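Visit to the Larbridge Reuse and Recycling Center
Report to members of the Pallari Public Library Network

In September a delegation of eight library staff visited the Larbridge center to review how retired public computers are handled after collection. The visit was hosted by Radka Spahić, operations manager, and arranged for the network by Naheed Jafri.

The center receives equipment from 31 branch libraries and two school districts. Last year our branches sent 246 desktop computers, most of them from reading rooms.
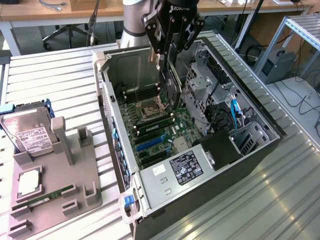
Storage drives were the delegation's main concern, as public machines may hold patron records. Each drive is logged by serial number on arrival and wiped before any other work begins. Staff then decide whether a computer is worth repairing or should be taken apart for its parts. A tower laid on its side with the side panel off gives access to the motherboard, the memory slots and the processor socket.

Haris Živković presented the records system. Branches will receive a certificate for each drive, and these should be kept with the local asset register. 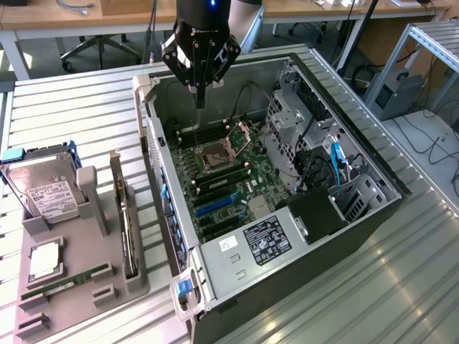
The afternoon session dealt with transport. Collections from the Neder and Pacheco branches are now combined, and pallets must be labeled by 8 a.m. on the day of pickup. Monitors are to be packed separately.
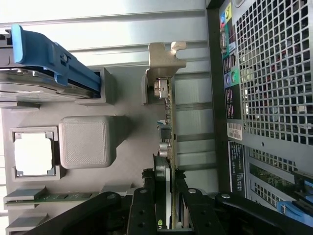
Eleni Trajkovski asked whether refurbished machines could be returned to branches for homework clubs. Ms. Spahić agreed to provide a price list. Questions about the new labels may be sent to Hrvoje Halilović at the network office.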